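Lendby Museum of Everyday Things
Learning Pages for Younger Visitors

What Is a Bowl, and Why Do We Have So Many?

Most people use a bowl every day and give it very little thought. It holds cereal in the morning and soup in the evening. It may also hold keys, dog food, or paint water. The Lendby Museum keeps 3,782 bowls in its collection, and this page explains what they can teach us about how people live.

The first bowls

Before people made bowls, they found them. A large seashell can hold water. So can half a coconut shell, a curved piece of bark, or a dip in a rock. People who lived near the ocean used shells, and people who lived near forests used wood and bark.

A gourd is a plant related to the pumpkin. When a gourd dries, its skin becomes hard and its inside becomes light and crumbly. A person can cut it in half, scrape out the seeds, and have two bowls. Gourd bowls are still made in many parts of the world.

Making a bowl from clay

Clay is a kind of very fine, sticky earth. When it is damp, it can be pushed into a shape, and it will keep that shape. When it is baked until it is extremely hot, it changes for good and will never turn back into mud. This baking is called firing, and the oven is called a kiln.

There are several ways to shape a clay bowl. The simplest is the pinch pot. The potter rolls a ball of clay, presses a thumb into the middle, and gently squeezes the sides while turning the ball.

Another way is the coil pot. The potter rolls clay into long ropes and winds them around in a circle, one on top of the other. The ropes are then smoothed together so that no gaps are left. Very large pots can be made this way.

The third way uses a potter's wheel, which is a flat, round plate that spins. The potter puts a lump of clay in the center and holds wet hands against it. As the clay spins, the sides rise. Ga-eun Myung, who teaches pottery at the museum, tells her students that their first bowl will probably fall over. Hers did – and so did the next few.

Bowls from other materials

Wooden bowls are often made on a lathe. A lathe spins a block of wood while a sharp tool shaves it away. Wood is light and does not easily crack when dropped, but it should not be left soaking in a sink.

Metal bowls can be hammered or pressed from a flat sheet. They are strong, and heat moves through them quickly. If you pour hot soup into a thin metal bowl, the outside soon becomes hot too.

Glass bowls may be blown or pressed into a mold. Plastic bowls are usually made in molds as well. The plastic is melted, pushed into the mold, and left to cool. Color is often mixed in before this happens, so a scratch does not show as much as it would on a painted surface.

Why are bowls round?

Not all bowls are round, but most of them are. A round shape has no corners where food can get stuck, so it is easier to stir and easier to wash. Round bowls of the same size also fit neatly inside one another. One shelf in our storeroom holds 182 bowls in tall stacks, with soft paper between each one and the next.

The edge of a bowl is called the rim. A thick rim is comfortable to hold and less likely to chip. A thin rim is pleasant to drink from. Many bowls also have a small ring underneath, called a foot. The foot lifts the bowl a little, which helps protect the table from heat and keeps the bowl from rocking.

How the museum cares for old bowls

Old bowls may be weaker than they look. Our collections manager, Youssra Alaoui, asks everyone in the storeroom to follow the same rules. Take off rings and bracelets. Use two hands. Never pick up a bowl by its rim or handle, where an old crack may be hiding. Support it from underneath, and know where you are going to put it down before you lift it.

Broken bowls are kept too. A broken piece of pottery is called a sherd. Sherds can show how thick a bowl was, what clay was used, and sometimes even what was cooked in it.

Try it yourself

The clay table in the Plimum Room is open every Tuesday after school. Each session lasts 45 minutes, and children under eight should bring an adult. Finished pinch pots need time to dry before firing – please do not expect to take yours home the same day.

At home, look in your kitchen cupboard. Find the widest bowl and the deepest bowl. Guess which one holds more water, then use a measuring cup to check.

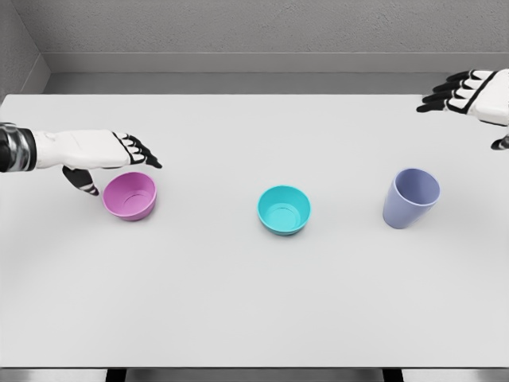
Words to know

Coil: a long rope of clay wound in a circle.
Firing: baking clay until it becomes hard for good.
Foot: the ring on the bottom of a bowl.
Gourd: a plant whose dried fruit can be used as a container.
Kiln: a very hot oven for clay.
Lathe: a machine that spins wood or metal so it can be shaped.
Rim: the top edge of a bowl.
Sherd: a broken piece of pottery.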